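Relatório de projeto – Automação e Sociedade
Curso profissional de Técnico de Manutenção e Automação, 2.º ano
Tema: A automação das tarefas domésticas vista a partir de quem as demonstra

1. Introdução

O nosso grupo escolheu estudar um local de trabalho onde a automação ainda está a ser preparada. A Dirnora presta serviços de limpeza e arrumação a residências e pequenos hotéis. Em abril começou a recolher demonstrações de tarefas com pinças de mão, para depois treinar braços robóticos. Parte das pessoas que antes faziam só limpeza passou a fazer também este trabalho.

A pergunta de partida foi simples: o que muda no dia de trabalho destas pessoas? Interessava-nos menos a parte técnica, que já tratámos noutro módulo, e mais os horários, o esforço físico, a formação e o que cada um pensa do futuro do seu posto.

2. Como trabalhámos

Fizemos duas visitas ao espaço e passámos um questionário em papel. Recebemos 53 respostas, de pessoas da recolha e de pessoas que continuam nas equipas de limpeza. Consultámos também as folhas de registo que a empresa nos deixou ver. Não gravámos conversas e as respostas são anónimas.

3. O espaço e a organização

O trabalho decorre numa sala ampla e clara, com várias atividades ao mesmo tempo. Há mesas, cadeiras de escritório e folhas afixadas na parede. As tarefas são distribuídas de manhã e cada pessoa muda de posto a meio do turno.
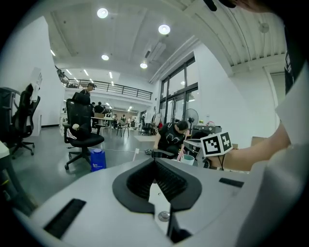
Figura 1 – Sala de trabalho, com uma pinça de mão em primeiro plano e um cubo de marcadores à direita.

Os cubos brancos com padrões a preto e branco servem para localizar as pinças no espaço. Quem faz a demonstração tem de os manter visíveis, e isso obriga a posições dos braços que não são as habituais. No questionário, esta foi a queixa mais repetida – sobretudo entre quem tem mais anos de limpeza e já tem os gestos automatizados.

Um turno que acompanhámos pelas folhas de registo tinha 611 demonstrações iniciadas e 457 aceites. As restantes foram rejeitadas na verificação, quase sempre por marcadores tapados ou por o objeto ter caído. Uma demonstração rejeitada tem de ser repetida. Várias pessoas escreveram que isto cansa mais do que a tarefa em si.

4. A tarefa do lavatório

Escolhemos o lavatório para observar com mais atenção, porque é uma tarefa que todos os trabalhadores conheciam antes. Consiste em arrumar os objetos de higiene e deixar a bancada livre para limpar. Feita à mão, demora pouco. Com as pinças, cada objeto exige uma aproximação própria, e os mais finos, como uma escova de dentes, são os mais difíceis.

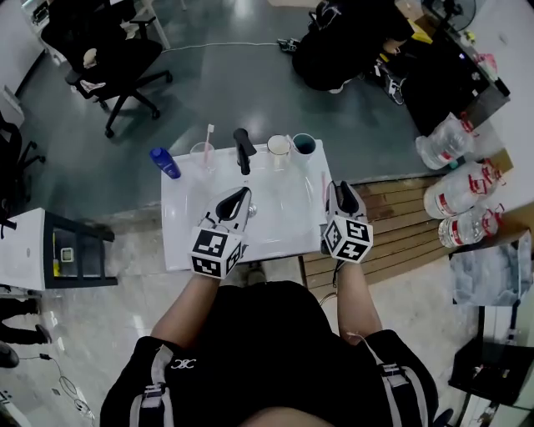 Figura 2 – Posto do lavatório: uma pinça em cada mão, com o copo da escova de dentes junto à torneira.

O equipamento prende-se aos ombros com alças. Nas respostas, o peso foi referido menos vezes do que esperávamos. O que mais incomoda é estar de pé sempre no mesmo sítio, quando na limpeza se anda de divisão em divisão.

5. O que mudou para as pessoas

O horário ficou mais regular e deixou de haver deslocações entre clientes. O contacto com produtos de limpeza diminuiu. Em contrapartida, o ritmo passou a ser medido e há menos liberdade para decidir a ordem das coisas.

A formação inicial foi de 2 dias. A maioria achou suficiente para usar as pinças, mas insuficiente para perceber para que servem os dados recolhidos. Quanto ao emprego, as opiniões dividem-se: uns veem uma função nova, outros acham que estão a ensinar a máquina que os vai substituir. A empresa respondeu-nos que não prevê reduzir equipas, sem indicar prazo.

6. Limitações e propostas

Duas visitas são pouco, e não conseguimos comparar com outra empresa. Contactámos a Toseo, mas não tivemos resposta a tempo da entrega.

Propomos pausas fixas entre blocos de demonstrações, rotação de posto mais frequente e uma sessão em que se mostre aos trabalhadores o resultado do treino. O questionário e as tabelas de respostas seguem em anexo.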